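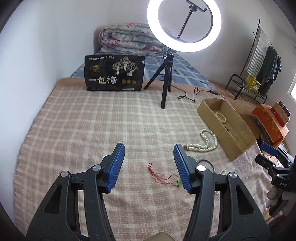
Bei Leidy Marulanda hat der Greifer die Kette genommen, angehoben und nicht mehr hergegeben, und sie fragt, ob man da den Stecker ziehen darf oder ob dann alles noch schlimmer wird. Man darf. Man sollte sogar, allerdings erst, wenn die andere Hand unter der Kette ist.

Wenn der Greifer den Schmuck frisst: Tipps für den Störfall

Dezember, von Keisha Oyelaran

Schmuck sortieren gilt als leichte Übung für Greifer. Die Teile wiegen nichts, keines hat scharfe Kanten, und in den Karton passt am Ende alles. Wer das glaubt, hat noch nie 1151 Perlen unter einem Bett hervorgeholt. Ich habe es getan, mit Taschenlampe und Fadensieb, und seither mache ich es anders.

Faden im Gelenk

Dünne Kordel ist der Klassiker. Sie rutscht an den Gummirillen vorbei, legt sich um den nächsten Gelenkbolzen und wird beim Schließen aufgewickelt wie Spaghetti. Der Reflex ist, die Backen wieder aufzufahren. Bitte nicht: Das zieht die Schlinge zu. Strom weg, Backen von Hand so weit bewegen, wie sie freiwillig gehen, dann die Kordel mit einer Häkelnadel vom Bolzen heben. Finger haben zwischen den Hebeln nichts verloren, solange noch ein Akku steckt. Mein Nostia hat nach dem Ausschalten noch einmal gezuckt, mein Daumennagel erinnert sich gern daran.

Perlenstränge

Gedrehte Stränge nie in der Mitte packen. Der Greifer hält zwei Reihen fest, die dritte hängt durch und scheuert. Am Verschluss greifen, langsam heben, über dem Karton loslassen. Reißt es trotzdem: anhalten, nichts mehr verfahren, Decke an allen vier Ecken hochnehmen. Auf einer Decke bleibt das Malheur beisammen, auf Dielen verteilt es sich bis in den Flur.

Fransen

Karierte Wohndecken sind als Unterlage besser als ihr Ruf, wenn man von den Fransen wegbleibt. Eine Franse hält der Greifer für Beute. Ich schlage den Rand unter und arbeite eine Handbreit davon entfernt. Falten vorher glattziehen, sonst kneift er in den Stoff und schleppt das ganze Bett hinterher.

Licht

Ein Ringlicht ist eine feine Sache, bis jemand mit dem Kabel tanzt. Kabel nach hinten wegführen, den Schnurschalter aber so legen, dass man drankommt. Blanke Bolzen und Perlen spiegeln; bei mir hat der Dronerico einmal minutenlang nach einem Lichtreflex geschnappt. Er wirkte dabei sehr entschlossen. Helligkeit herunterdrehen, Ständer ein Stück zur Seite, Ruhe.

Gummibacken

Nach mehr als 8 Stunden Betrieb die Rillen ausbürsten, alte Zahnbürste genügt. Fussel machen die Backen glatt, dann fällt der Armreif neben den Karton, und man sucht den Fehler eine Stunde lang in den Einstellungen. Kein Silikonspray. Fragen Sie nicht.

Der Karton

Offene Kartons mit ausgefransten Rändern hängen sich an Kettengliedern ein. Rand mit Klebeband glätten oder eine andere Schachtel nehmen. Beschweren hilft auch, mir genügt ein altes Bügeleisen von Groen, das sonst zu nichts mehr taugt.

Ohrstecker sortiere ich weiterhin von Hand.

Zuletzt erschienen
Selent brummt: Lager fetten ohne Sauerei
Akkus im Winter lagern
Knoten aus feinen Ketten lösen
Sicherung raus, und jetzt?

Unser Newsletter kommt jeden Samstag. Abmeldung jederzeit über den Link am Ende der Mail.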